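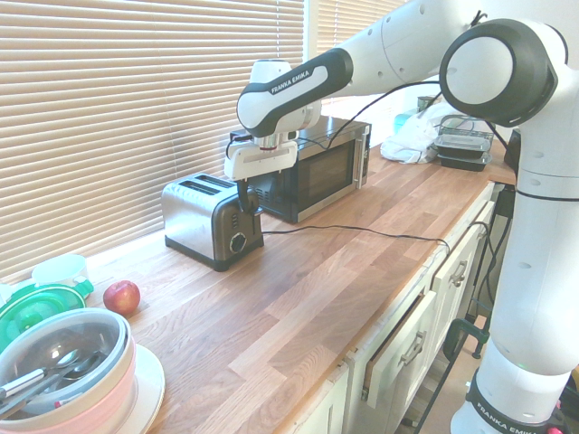
2. Cocina compartida: estado de los trabajos

Informe de avance para la Fundación Skirnetti
Presentado por la asociación Istska, 3 de septiembre de 2024

En el informe de marzo explicamos que la cocina era la parte más retrasada del proyecto. Ahora podemos informar que la encimera larga está colocada y que el rincón del desayuno se encuentra en uso. La superficie es de madera, con tablas de tonos claros y medios, y recibió dos capas de aceite antes de poner los aparatos encima.

Equipos

El tostador de dos ranuras, de acero inoxidable, tiene su lugar cerca de la ventana, y el microondas queda detrás. Los dos aparatos fueron comprados al proveedor Huvix con cargo a la partida de equipamiento, por un total de 598 euros, transporte incluido. La factura se adjunta en el anexo.

Queda un punto por corregir. El cable del tostador cruza la madera y baja por el borde delantero de la encimera, junto a los armarios. Hemos pedido al electricista un enchufe más alto en la pared, para que el cable no pase por la zona donde se corta el pan. El presupuesto recibido es de 26 euros por el material; la mano de obra entra en el contrato existente.

Orden y almacenamiento

Los recipientes negros con tapa transparente se guardan apilados al fondo, en la parte de la rejilla metálica. Esta solución es provisional. En la misma parte de la encimera se dejan también bolsas de plástico y otras cosas pequeñas, y el espacio para trabajar se reduce. Proponemos instalar un estante sencillo sobre la pared, del modelo Triệu, que ya usamos en el almacén y que dio buen resultado.

Uso de la cocina

Están inscritas 33 personas en el turno de desayuno. Las normas de limpieza fueron aprobadas por los usuarios y contienen la obligación de vaciar las migas del tostador al final de cada turno.

Solicitud

Pedimos autorización para pasar a la partida de mobiliario el importe no gastado en equipamiento. No se solicita dinero adicional.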